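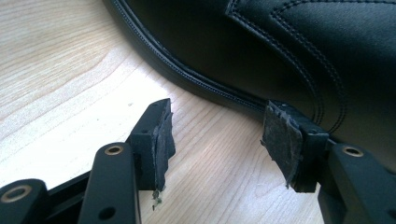
夹爪进车间之后

施塔拉诺鞋业的返修车间在星期四早上七点开工。工人进门后先到工具架领取手持夹爪，检查螺钉和指端胶垫，再到各自的木台前就位。两年前，这个车间没有夹爪，也没有工具架，返修的皮鞋由老师傅逐只翻看，缝线、沿条、鞋面依次过手，合格的放回鞋盒，不合格的写一张纸条塞进鞋里。

变化始于公司与自动化企业菲克斯泰德的合作。双方商定，将返修环节中的取放、翻转和摆正三类动作逐步交给机械臂，缝制与修补仍由人工承担。项目在厂内称为“阿内尔”。按照实施方案，机械臂的动作须以熟练工人的操作为依据，工人因此改用手持夹爪完成日常动作，由工具记录夹取的位置、角度和开合幅度，再供工程人员整理使用。

项目负责人马利斯·鲁赫蒂对此有明确的表述：“返修车间的经验在手上，图纸里没有。要让设备学会怎样拿起一只鞋，只能请拿了20年鞋的人来示范。”

参与示范的工人起初并不适应。人的手指能感觉到皮面的松紧，夹爪只有两个指端，力道须由手柄间接传出。侧放的皮鞋尤其考验操作：从鞋底边缘下爪，鞋容易转动；从鞋面下爪，又要顾及皮面留痕。车间后来形成了一条不成文的做法，先让一侧胶垫靠住鞋底边，再缓慢合拢另一侧。这一做法随后写入了作业指导书。

埃米尔·埃比舍尔在车间工作多年，现任示范组组长。他的工作时间如今分为两段，上午带领组员操作夹爪，下午回到修补台。他认为，最大的改变在于说话的方式。“以前教徒弟，说一句‘轻一点’就够了。现在工程师要问轻到什么程度，从哪里开始轻。我们得把自己的动作重新想一遍。”
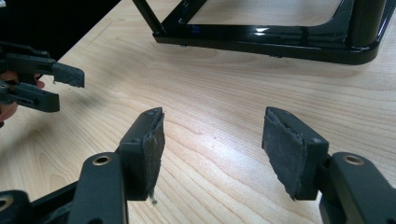 木台上的手持夹爪，指端胶垫已见磨损，台面另一端立有黑色管状金属架。

胶垫的损耗是项目初期估计不足的问题。胶垫反复接触物件和台面，边缘容易起毛、翘起，严重时会撕裂。指端状态改变后，同一动作的手感也随之改变，记录的数据难以相互比较。示范组为此设立了检查登记，每班开工前查看一次，收工时再查看一次，更换与否由组长签字确认。部分工人主张胶垫稍有磨损即行更换，工程人员则希望保留一部分磨损状态下的记录，理由是机械臂投入使用后同样会遇到旧垫。双方经过数次讨论，决定两种状态分别登记，分开存放。

示范物件也不限于鞋。菲克斯泰德方面提出，若只面对一类产品，设备在换线时往往需要重新调试，因此练习中加入了形状和材质差异较大的物品。对此，车间内部曾有不同意见。有人认为与本职无关，占用了返修时间；也有人觉得换一换物件，反而看得清自己拿鞋时的习惯。鲁赫蒂表示，练习时间已计入正常工时，不影响返修定额的核算。

就业问题始终是员工最为关心的事项。公司与员工代表签订的协议规定，项目实施期间不因自动化裁减返修岗位，首批机械臂投入使用后，受影响的5个岗位转为设备看护和质量复核，转岗人员须完成72小时培训，培训期间工资照发。协议期满后的安排尚未确定，员工代表已要求在续签谈判中单独列项。

埃比舍尔对转岗持保留态度。他并不反对设备承担翻转和搬放，长时间重复这些动作，手腕的负担他很清楚。他担心的是新人今后从何处学起。“翻鞋看起来简单，可是看缝线、认皮料，都是翻鞋的时候学会的。这一步交给机器，学徒就少了一段路。”他已向公司提出，学徒入厂后仍应有一段时间全程手工返修，之后再接触夹爪和设备。

这一建议目前正由培训部门研究。鲁赫蒂认为其中的道理值得重视，但也指出，手工返修的时长与交货周期直接相关，须与生产计划一并考虑。培训部门初步拟定的方案是由老师傅每人带2名学徒，手工阶段结束后进行一次实物考核，内容包括沿条、缝线和皮面瑕疵的辨认。

比勒分厂计划于九月引入同样的手持夹爪，埃比舍尔将带领部分组员前往协助。作业指导书的修订稿已先行寄出，胶垫检查一节由示范组重新编写，篇幅比初稿增加了一倍。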